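Ticket: Daily action plan keeps resetting, streak gone
Product: Derese goal journal (web version)
Opened: 3/26/24
Status: Waiting on reply

Hi again! I'm the one who wrote in about the missing reminders, and this is a separate problem, so I figured it should get its own ticket.

I've been doing the Plimdale course, the one on finishing what you start, and it has you log one small action a day in Derese. I was at 182 days (I know!!) and very pleased with myself. Then I opened the journal this morning and it said day 2. My entries are all still there when I scroll back - it's only the streak and the action plan that went back to the beginning.

What I've tried so far:

Logged out and back in. Same thing.

Cleared the browser cache. The plan came back for a minute, then reset when I ticked off an action.

Switched to my old laptop. Day 2 there too, so I don't think it's the browser.

Checked the time zone, as your help page suggests. It was set to Kembridge and I moved to Zeken in June, so I fixed that and saved it. The streak jumped to 17, and then after a refresh it was back to 2.

Exported everything to a file. The export has every single entry with the right dates, which made me feel a lot better.

I've tried 4 refreshes since then and the number hasn't moved. I don't want to press "Rebuild plan" until I hear from you, in case it wipes my notes. The streak is silly, I suppose, but seeing that number go up is what gets me to sit down and do the thing on mornings when I'd much sooner stay in bed!

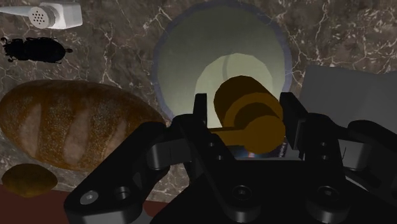
Marble counter

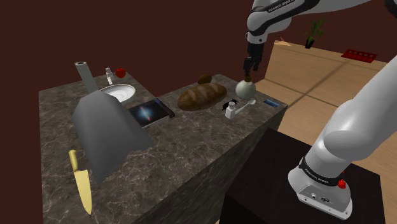 Will pressing "Rebuild plan" delete the notes I've written under each day?

Your notes are stored with the entries and stay put. Rebuilding only recounts the streak and puts the action list back in date order.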